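Otevmont Two-Arm Bench Cell
Setup and care

Hi, and welcome to the page for the bench cell! I build these in my shop in Gredville, and most of the questions I get are about living with one once it's on your floor, so I've put the upkeep stuff right here with the product. If you only want the price and lead time, skip down to the ordering part, I won't be offended.

You get two arms on a front rail, a table between them, and walls on the back and both sides, all hung on aluminum extrusion.
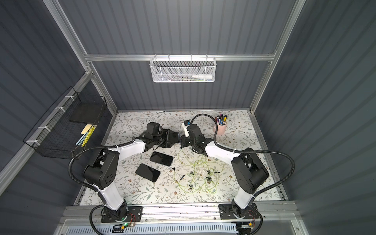
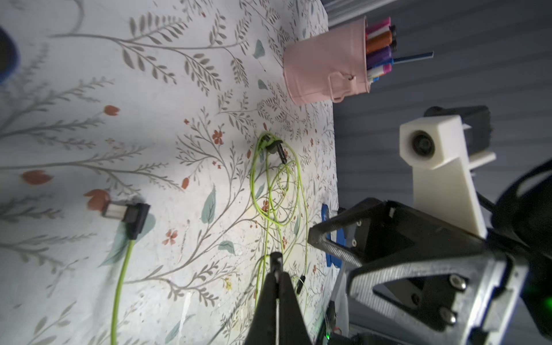

I went with extrusion because I change my mind a lot. Every cell I've built has had something moved after the first month, and with slotted rail that means loosening a couple of screws and sliding. Baskets, a light, a shelf for your tape and your sticky notes – hang them wherever you like, as long as they stay out of reach of the elbows. Run both arms slowly through their full travel before you decide a basket is in a good spot. I once put one exactly where the left elbow wanted to go (it was a nice basket, too).

Putting it together

The frame ships flat and the arms ship already bolted to their plates. Plan on about 45 minutes for the frame with two people, longer if you're alone and have to hold the back rail up with your shoulder like I do. Square up the frame first and snug everything down, then bring in the arms.

Start the plate screws by hand, all of them, before you tighten any. Go corner to corner. Then grab the arm low, near the base, and give it a good push. If you feel any rocking at all, take the plate off and look for a chip of metal under it. It's nearly always a chip of metal.

Cables

This is the part I fuss over. Each arm has its wiring in corrugated conduit, tied to the links with small cable ties, and the big loop you'll see swinging out to the side is supposed to be there! Please don't tidy it up. Fold the arm all the way in, then stretch it all the way out, and watch the loop the whole time. It should never go tight and it should never drag on the table. If it drags, slide the slack back toward the base and re-tie. I leave the ties loose enough that the conduit can still twist in them, and I trim the tails flush because they'll scratch your wrist otherwise.

There's a bag of 100 spare ties in the box. You'll use more of them than you expect.

The table

Any flat cloth or mat will do for a top. I like one with a print on it, mostly because I have to look at it all day. Whatever you use, pull it flat and keep the edges from creeping, or the fingers will catch a fold sooner or later. If you work with thin cords and little plugs, do a pass with your hand at the end of the day. Small black connectors love to hide.

What I do and when

Every morning: wipe the camera lenses with a dry microfiber cloth, open and close both grippers, home both arms, look at the conduit loops.

Once a week: check the wrist bolts with a hex key. Just a touch, you aren't trying to turn them. Vacuum along the front rail and the vents under it.

Every 600 hours: plate screws, shoulder joints, and fresh pads on the gripper fingers. The pads are peel and stick. Clean off the old glue with alcohol and let it dry before the new ones go on, or they'll slide around.

Each November I also pull the power leads on my own cell and look over every plug, but I'm a worrier.

If something goes wrong

An arm that drifts a little after homing usually has a loose wrist bolt. An arm that won't home at all is usually a plug that's worked halfway out at the base, so power down, push it in, and try again. A camera that cuts out only when the arm is reaching is a cable pulled too tight, so see the loop talk above. Rui Nogueira at Turnach, who stocks my spares, has talked plenty of people through all three and is more patient than I am.

The wrist plates are the one part I ask you not to print yourself. The Hosseinzadeh pattern I use has been changed since the first batch, and the old files floating around have the bolt holes a hair too close to the edge. Camera mounts, print all you want! I'll send you the file.

Ordering

Cells are built to order. Spare pads, ties, conduit and wrist plates ship from Turnach, and the arms can be bought singly if you already have a frame. Tell me your bench depth when you write, and which side your outlet is on, so I can route the power lead to match.

Care schedule last changed August 21, 2018. Older printed sheets have the pads lasting longer than they do, so please go by this one.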